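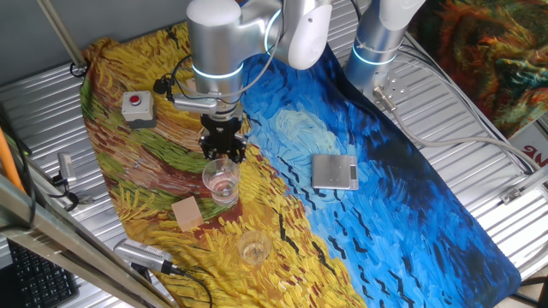

Is the Postero Plaltness kit worth it for a two-arm cup and scale demo?

Sabine Buschmann
Jun 1, 2024

I run a small workshop and I'm thinking about buying the Plaltness gripper kit from Postero. The quote I have is $2,875 per arm for the two-finger gripper, the wrist camera and the software license. We already own two arms, so that part is covered.

What I want to do is simple on paper. Pick up a clear plastic cup, set it on a small digital kitchen scale, pour a little liquid from one cup into another, and put things back. The cups are the cheap disposable type. The sales rep at Kohlhase told me clear plastic is "supported" but couldn't tell me what that means in practice. Does the wrist camera find the cup reliably? Does the gripper crush it? I would also like to know if the background matters, as our table gets a printed mat with a busy painting on it.

Nele Kettler

We bought the kit for both arms in April and use it for nearly the same job. I'll take your points one at a time.

Crushing: the default grip force is too high for thin cups. Go into the tool settings and bring it down to 20 percent. At 30 percent ours buckled when they were nearly empty. Grip below the rim if you can. The rim is stiff and the fingers tend to slide off it.

Finding the cup: this is the weak part of the kit. With a clear cup, the camera sees whatever is under it plus a few reflections from the lights.

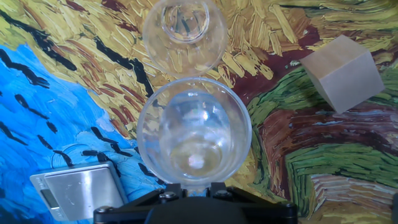 On a plain gray mat the stock detector found our cups nearly every time. On a Van Gogh type print with lots of yellow and blue strokes it missed often until we retrained it on our own pictures. The retraining tool is included in the license and it took us 2 days, most of that spent labeling. Wooden blocks and coasters were never a problem on either mat.

The scale: the kit has no scale driver. We read ours separately and pass the weight in through the script interface. Check that your model doesn't switch itself off between readings. Ours did, and we had to change to another one.

Cables: the bundle that comes with the kit is long. Tie it up along the wrist before you run anything near the cups, and leave enough slack for the last joint to turn.

For the price I would buy it again, but ask for the license terms in writing. Our second year cost more than the rep had said it would.

Till Kettler

Use colored cups. Problem solved.

Gudrun Haberkorn

Colored cups do help if your demo allows them. If they have to be clear, look at the Millari gripper too. It has softer finger pads and costs less, but there is no camera in the box and you have to make your own bracket. I have only used it with one arm, so I can't say how it does with two. Postero support answered my emails within a day when I had the Plaltness on trial. Millari took more than a week.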